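Section 31. Teaching the Approach Position for Lidded Cookware

This procedure applies to Drovo arm kits fitted with the standard parallel gripper. Complete the table alignment in Section 2 before you begin.

1. Place the pan on the front table with its handle facing the operator side.
2. Select Teach, then Approach, on the control screen.
3. Guide the arm until the gripper is above the pan and clear of the lid knob. Leave the fingers slightly open.
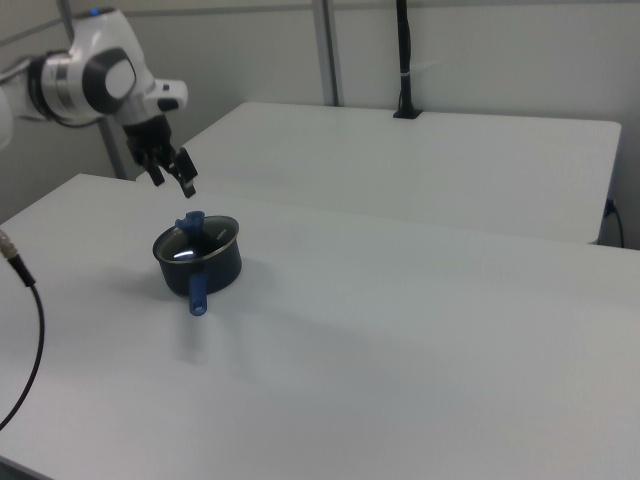
Figure 56. Gripper held above the table near a saucepan with a blue knob and handle.

4. Press Save Point. The position is stored under the current task name.
5. Run the path once at reduced speed with one hand near the stop button.

CAUTION: Keep hands and loose clothing away from the gripper fingers while the arm is powered. Do not teach positions over a pan that contains hot liquid.

NOTE: If code 2417 is displayed, the point was not saved. Return to step 2.

Pans of a different height require a separate approach point. Requests for additional task names should be sent to Jade Fraser, Customer Support, Rurnville office.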